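Notes on folding cloths into shallow baskets, part one. Mostly measurements and method. Little opinion.

The job: printed cotton cloths come off the line in a heap and need to end up flat in a basket, stacked so that any one can be pulled out without disturbing the rest. I do this at a table, standing.

Table first. Rounded front corners are worth having. A cloth dragged over a square corner snags on the hem stitching, and you only notice when the hem has started to go. Mine has a cable grommet near the back edge, which I keep clear of when smoothing. Fingers find it every time.

Basket goes on the left, cloth in the middle. I tried it the other way for most of September and my folds came out skewed, always in the same direction. Begoña Bermúdez, who is left-handed, reports the reverse. Suit yourself, but pick a side and keep it.

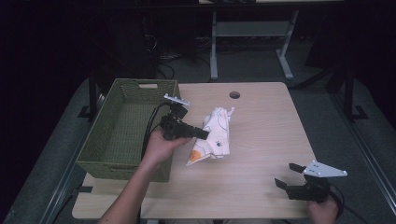

Start with the basket empty. Folding on top of an existing stack saves no time, as the old stack slumps when the new one lands on it.

Find two adjacent corners before doing anything else. With a patterned cloth this is slower than with a plain one – a dark line in the print reads as a hem until you touch it. Feel for the double thickness.

Lift by those two corners, let the rest hang, lower it away from you. One pass gets rid of most of the bunching. Smooth from the centre outwards, flat hand, no pressing.

Fold in half, then in half again the same way. You now have a strip four layers thick. Fold the strip to the inside length of the basket less 2 cm. Without that clearance the ends curl up against the wall and stay curled.

On woven plastic versus wicker: plastic. Wicker sheds, and the splinters go straight into cotton. The weave does leave a faint grid on the bottom cloth if the stack is heavy. A sheet of card cures it.

Handle slots cut into the rim are fine for an empty basket. For a full one, carry from underneath. The Brultik I had before this failed at the slot, and the crack ran down into the wall.

Stack with the folded edge facing the side you pull from. Loose edges outward and you will take two cloths every time.

Part two will cover fitted sheets, for which I have a method but not yet a good one. Ngata asked about tea towels – same as above, one fewer fold.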